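Second progress report, Skokatville Songwriters' Room
For the Kristiansen Fund, small grants desk
Period covered: spring through October

We said in the last report that the summer would be quiet. We run a room where people learn to write songs and then play them at each other, so that was always a brave forecast.

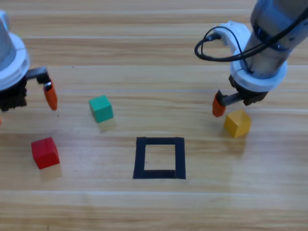
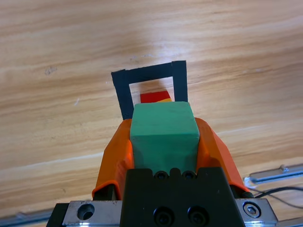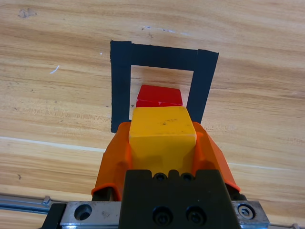 *The tabletop with its black square outline, three views.*

## Where things stand

The grant paid for two things: weekly evening sessions for new songwriters, and a recorded collection of what came out of them. The sessions are on schedule. The collection has a title, *Clirkska*, which won a vote over several titles that at least one person could pronounce.

- Sign-ins since spring: 261
- Finished songs handed in: 99
- Songs recorded to a standard we'd play to a stranger: 32

The application promised 40 recorded songs by now. We are eight short. Most of the gap comes from August, when the upstairs tenant at the Ivov building had the floors redone and every quiet ballad picked up a sander part. Two of those takes are pretty good, but the writers want them redone and it's their call.

## Sessions

The format hasn't changed much. An hour of writing, a break, then anybody who wants to play something plays it. Amplifiers have to be off by 9:30 p.m. under the terms of our lease, and they are now off by 9:30 p.m.

We dropped the rhyming workshop after three tries. Attendance was fine, but for a month afterward everyone's songs had "fire" and "desire" in them, and we felt responsible. A session on writing for a borrowed instrument took its place. It has gone better, apart from the night when nine people wanted the same accordion.

The youngest group asked for its own slot, and gets the first hour starting next month. They write faster than the adults and are less attached to the results – one trio threw out a whole set on the night of the open mic and wrote another during sound check. It ran eleven minutes. The crowd asked for more, so they played it again.

## Money

Spending is close to plan. Two lines need explaining:

1. **Strings and cables.** Budgeted at $120, spent $180. People break strings. We have asked them to break fewer.
2. **Mixing.** Under budget so far, only because eight songs haven't been mixed. Please don't read this as thrift.

We'd like to move $60 from printing to cover the first line. The flyers came out cheaper than quoted after we agreed to one color of ink, and that color was brown.

## Next period

Recording picks up again this month in the Ivov back room, with the upstairs floors finished and, we're told, beautiful. The remaining eight songs are booked two to an evening. Track order for *Clirkska* comes after that and will take longer than the recording did, with 40 writers who each feel strongly about going third.

The release show will be in Skokatville, and the fund will get two seats near the front. Earplugs are at the door for the second half. Signed receipts and the full song list are attached.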